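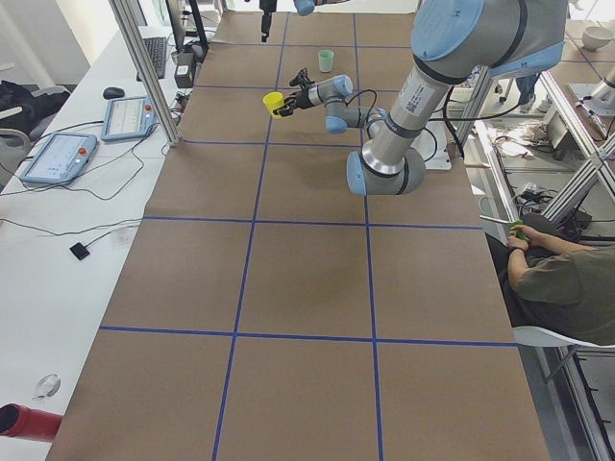 I didn't want to like the Bodik cups, mostly on account of the box. It promises "a calmer table," and I have never bought a cup for my nerves. They come in small sizes and soft colors, a yellow and a pale green among them, and they cost more than a small cup should.

I've had mine since July. The walls are thin but don't flex when you pick one up full of juice, and the rim is smooth all the way around. They stack fine up to a point. Push them together hard and you'll be twisting for a while to get the top one loose, which my old Wudix set never made me do. The Wudix cups were also ugly and went cloudy in a year, so take that for what it's worth.

Color is where I have my doubts. The pale green looks good on brown paper, and I'll give them that. On a white counter it goes a bit hospital. The yellow holds up better anywhere you put it, and if they sold it by itself I'd skip the green.

I used them for a sorting game on a long table: kraft paper on top, blue tape laid down in a grid, one cup to a cell. Small cups suit this better than mugs do, with plenty of room left between them. They will go over if a sleeve catches one. Bodik says the base is weighted. I put one on the kitchen scale next to a McIver cup of the same height and the difference was 3 grams — I wouldn't call that weighted.

The blue tape deserves a word too. Mine is Nirnach, and it pulls off brown paper cleanly if you go slowly. Go fast and you get a strip of paper with it. Long runs also drift, so a line you thought was straight ends up lower on one side. 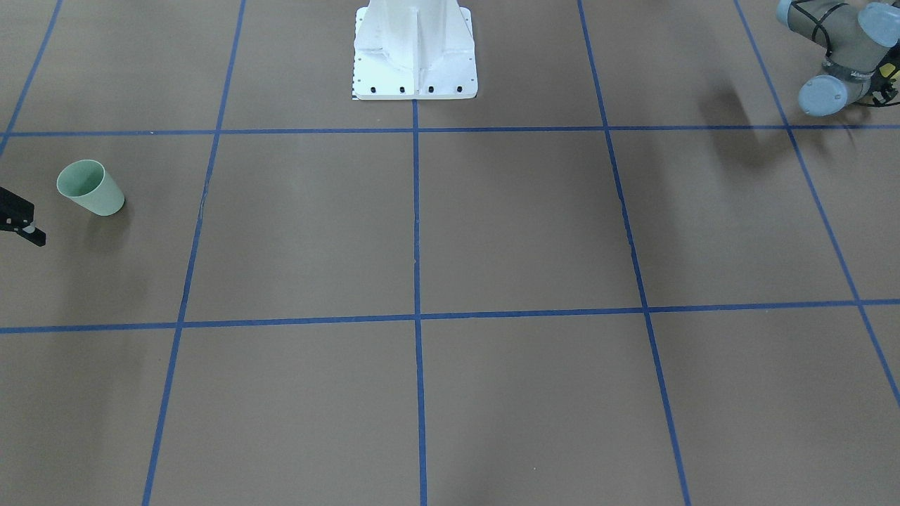 Lewis MacLeish wrote in to say I'm too hard on the base: his have been in daily use for two years, and the only one that ever tipped was sitting on a folded napkin. He also likes the green on white.

Fair enough, though I'd still want to see that claim come off the box. I'm keeping the cups. I won't be buying a second set at full price.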